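4. The open day demonstration

4.1 Setting and purpose

The demonstration described in this section formed part of the annual open day at the Staneck campus, held in August 2019. It was planned as a public showing of the fruit-handling work set out in Section 3, and also as an occasion to observe how people with no training in robotics would speak to, instruct and judge an automated grading cell. The laboratory had taken part in earlier open days with posters and a recorded video. On this occasion the organizers asked for something that visitors could direct themselves, and the authors agreed on the condition that the physical arm would run only inside its guarded enclosure, with a simulated version of the same task available at a separate bench.

The campus reported 1514 visitors through the main doors over the day. The laboratory received a smaller share of these, in groups admitted by timed ticket. Each group stayed for 10 minutes, which proved short for school parties and long enough for most others. Up to 107 people per hour passed through the room at the busiest period, in the early afternoon, and the discussion in Section 4.4 should be read with that crowding in mind.

4.2 Arrangement of the room

The room was divided by a low barrier into two stations. At the first, a six-axis arm fitted with a soft two-fingered gripper moved fruit from a feed tray to one of three bins under the control of the Zirnus planner. A member of staff stood at the emergency stop throughout. Visitors could ask for a fruit to be placed in a particular bin, and the operator entered the request on their behalf.

At the second station, visitors worked directly with the simulator. The Hetusow environment was loaded with 500 mango models, each with its own shape, skin colour and pattern of speckling, and the models were presented one at a time from the viewpoint of the wrist camera. The visitor gave a judgment of ripeness on a simple sliding scale from green to fully coloured and was then shown the grade that the classifier had assigned. No score was kept on screen. In a rehearsal in May, a running score had led people to hurry, and several had stopped looking at the fruit in favour of guessing what the machine would say.

The background cloth used in the simulator was chosen to give a plain, pale surface with enough weave for depth estimation. Earlier tests on a flat, untextured background had produced poor depth values near the edge of the fruit, a fault that visitors would not have noticed but that affected the grasp point shown later in the sequence.

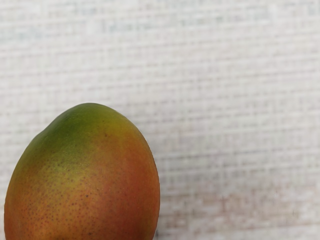
Partly coloured fruit made up the larger share of the set. Fully green and fully ripe fruit are graded with little trouble by people and by the classifier alike, and an open day built on easy cases would have given visitors a false idea of the problem. Mangoes that carry green, yellow and red skin together are harder. Red blush depends on variety and on exposure to the sun, and is a weak guide to ripeness when taken alone. The ground colour beneath it, from green through to yellow, is more useful, but a camera close to the fruit may see only part of the skin. The classifier was therefore permitted to ask for a second view before giving its grade, and visitors were offered the same choice.

4.3 Conduct of the demonstration

Two of the laboratory's researchers led the sessions. Hye-jin Yeom introduced the physical arm and answered questions about safety, speed and cost. Yi-chun Tang ran the simulator bench and kept written notes of the remarks made there. Both worked from a short script, which was revised at midday after the morning groups had shown where it was unclear. The word "confidence", used on screen for the classifier's own estimate, was taken by many visitors to mean the skill of the machine in general. It was changed to "how sure", and the questions about it largely stopped.

The arm was paused twice during the day. The first pause was planned, to allow the gripper pads to be cleaned. The second followed a fault in the feed tray, where a fruit had lodged against the guide rail and the planner returned no valid approach. The operator explained the fault to the group in the room, cleared the tray with the arm locked out, and restarted the cycle. Several members of that group remained beyond their ticketed time to see the same position attempted again.

Notes were taken of remarks and questions only. No names, ages or recordings were collected, and a sign at the entrance stated this in plain language. Visitors who preferred that their remarks not be written down could say so to either researcher.

4.4 Observations

Three matters raised by visitors bear on the design of the cell.

The first concerns the second view. Visitors who asked to see the far side of a fruit often revised their judgment, and they tended to describe the change in terms of the ground colour even when they had begun by speaking of the red. The classifier behaves in a similar way in the tests reported in Section 3, although the reasons for its revisions are less open to inspection. A display that shows which region of skin altered the grade has since been added to the working version.

The second concerns touch. Visitors with experience of growing or selling fruit repeatedly observed that they would not judge a mango by eye, and asked whether the gripper could feel it. The soft fingers used at the first station report closing force but were not calibrated for firmness, and the researchers said so. The authors regard this as the most useful criticism received on the day. A firmness measurement taken during the grasp would add little to the cycle time, and preliminary work with the Domínguez fingertip sensor is described in Section 6.

The third concerns the simulator itself. Some visitors took the rendered fruit for live camera images of the tray across the room - an error that the layout encouraged, as the two stations faced one another. Staff corrected it when it was voiced, but it was probably more common than the notes suggest. For later demonstrations the bench will carry a clear label, and the two stations will be placed so that the physical tray is out of sight of anyone using the simulator.

4.5 Limits of the exercise

The open day was not a controlled study, and the authors make no claim about the accuracy of visitors as graders. Groups overheard one another, the script changed partway through, and the notes were written by a person who was also answering questions. Remarks from children were recorded less often than those from adults, partly because school groups tended to speak all at once. The material is offered as background to the design changes in Section 5, where the revised display and the new feed tray are described along with the bench tests carried out on each.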